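Shelf and Stockroom Participants (Paid, Part-Time)
Codatora Chore Study, Retail Track
Posted in February. Open until all places are filled.

Codatora is looking for people who have worked on a shop floor to take part in a paid study of everyday store chores. We want to find out which of these chores a machine can do today, which it can do slowly or badly, and which it can't do at all. To answer that we need people who know the work, and we need them to do it at their normal speed.

You don't need a technical background. If you have restocked a cooler, faced up a shelf, broken down a delivery or cleared a back room at closing, you have the experience we are asking for.

Why we are running the study

Most of what gets published about store robots comes from the companies that sell them. The demonstrations tend to use one product, one shelf and good light. A small grocery or corner store works differently. Stock arrives mixed, bags and boxes get put down wherever there is space, and the person unpacking them is also watching the register.

Our first round covered household chores: folding towels, loading a dishwasher, wiping a counter, emptying a bag of groceries. We tested two machines, the Raptis and the Tostix, against people doing the same jobs in the same rooms. The results were mixed. The Raptis did well on the counter and could put away boxed groceries if they were the right size. It dropped soft bags often. The Tostix folded flat towels to a standard our participants accepted, but it needed a person to lay each one out first. Neither machine finished the dishwasher task without help.

The retail track uses the same method on shop work. We expect the machines to do better in some places, such as reading barcodes and counting facings, and worse in others, mainly anything near floor level or anything that takes two hands and some judgment about weight.

What you will do

Each participant completes 3 sessions at our site, Clestatier, which is set up as a small working store with a sales floor, a stockroom and a receiving door. A session lasts 90 minutes, including breaks.

In a session you will be given a list of chores and asked to do them the way you would on a regular shift. You wear a light head-mounted camera so we have a record from your point of view. After each chore you answer a few short questions out loud: how hard it was, what you were paying attention to, and what you would tell a new hire doing it for the first time.

In your last session you will also watch a machine attempt one of the chores you have already done. We will ask you to mark its work the way a shift lead would. Please be as strict as you would be with a coworker. Soft marks are no use to us.

The chores on the retail list are as follows.

Moving trayed drinks. Bottles come in clear plastic trays, packed upright in rows, and a lot of the handling happens on the floor. People tend to bend over the tray and take hold with both hands, one steadying the bottles and the other around the side. We are interested in where the hands go, because the machines we have tested so far want a flat face or a handle to grip and a rounded plastic rim gives them neither.

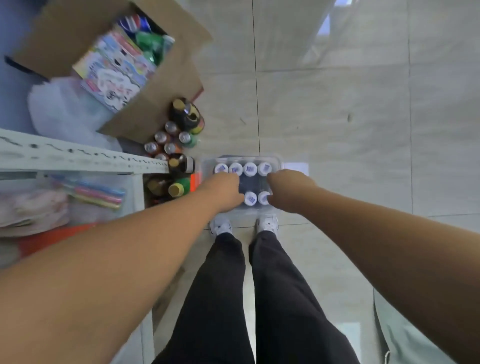

Sorting a mixed box. You will be given an open carton with different kinds of goods in it and asked to sort them by where they go in the store. Some items will be soft, some heavy, and some will be missing a label.

Rotating dates. Pull the older stock forward and put the new stock behind. You will do this on a shelf at chest height and again on a bottom shelf.

Facing up. Straighten one section until you would be happy for a manager to see it. We don't set a standard for this one. You decide when it's done.

Hanging small goods. Pens, batteries, snack bags and similar items on hooks or in narrow bins.

Clearing a walkway. Move whatever is on the floor to a place where it won't trip anyone, decide what is trash and what isn't, and tell us how you decided.

Breaking down cardboard. Flatten, stack and tie. Gloves are provided, and you may use your own knife if it has a retracting blade.

You may skip any chore you don't want to do. Skipping does not affect your pay or your place in the study.

Who we are looking for

You should be 18 or older and have at least six months of paid work in a grocery store, convenience store, pharmacy, warehouse club, cafe or similar. The job can be current or in the past.

You should be able to lift a full tray of bottles from the floor to waist height several times in a session. If you have a back, knee or shoulder condition, you can still apply for the sorting and facing chores. Tell us on the form and we will give you a list without the lifting.

You should be comfortable being recorded from the head camera. It picks up your hands, arms and feet and the area in front of you. It also records sound during the question periods.

We would particularly like to hear from people who have worked alone on a shift, and from people over 50. Both groups were short in the household round.

You can't take part if you work for a company that makes or sells robots, or if you live with someone who does. People who took part in the household round are welcome to apply again.

Pay and practical details

You receive $324 for completing the full set of sessions. If you have to stop partway, you are paid for each session you finished. Payment is by check or direct deposit, sent after your last session. It is taxable income and we will ask you to fill out a W-9.

Sessions start at 8:30 a.m., 11:00 a.m. and 2:00 p.m. You can choose different times for different sessions, but please leave at least one full day between them. We have found that people are slower and more careful when they come back the next morning, and we want normal speed.

Wear clothes you can kneel in and closed-toe shoes with a decent grip. Sneakers are fine. Please take off rings and bracelets. There are lockers, a microwave and a water cooler in the break room. Parking is free in the rear lot, and the site is on a bus route – directions come with your confirmation.

The floor is hard tile throughout. Kneeling pads are available and you can use one whenever you like, as long as you say so for the recording.

Working near the machines

The machines are run by our own staff and stay behind a marked line when participants are on the floor. You will not be asked to carry anything to a machine, take anything from one or work inside its reach. In the last session you watch from the other side of a low barrier. There is a stop button on your side and you may press it at any time without giving a reason.

What happens to the recordings

Recordings are used to build a public set of 3,000 short clips, each showing one chore or part of a chore, with the participant's comments written out beside it. Your name is not attached. If your face appears, for example in a glass door, it is blurred before the clip leaves our building. You can ask us to remove your recordings up to the date the set is released, and we will send you that date in writing.

We do not share recordings with past or present employers. We do not score you against other participants, and the machine results are never reported next to an individual person's.

Will this work be used to replace store staff?

We get this question from nearly everyone who applies, so we will answer it here. The results are published in full, and anyone can read them, including companies that would like to cut hours. We can't control that. What we can do is report plainly what a machine failed to do and how much human help it needed when it succeeded. In the household round, the time staff spent setting up and correcting the machines was longer than the time a person needed to do the chores. That figure is in the report and we will publish the same one for the retail track.

If you have doubts about taking part for this reason, you are welcome to call and talk it through before applying.

How to apply

Fill out the short form at the front desk at Clestatier or ask us to mail you one. It asks for your name, contact information, the kind of store you worked in, how long you worked there, any lifting limits, and which start times suit you. No resume is needed and we do not call references.

We will call you to confirm your details and answer questions. The call takes less than 15 minutes. If there is a place, you will get a confirmation letter with your first session time, a consent form to read ahead of time and directions to the site.

Applications are read in the order they come in. If the study is full we will keep your form for the next track, which covers laundromats and hotel housekeeping, unless you check the box asking us not to.

Questions about the chores, the site or access needs should go to Nuno Cordeiro, participant coordinator, Codatora. Leave a message with the front desk and he will call you back – please say what time of day is best. Spanish and Portuguese speakers can do the phone call and all question periods in their own language.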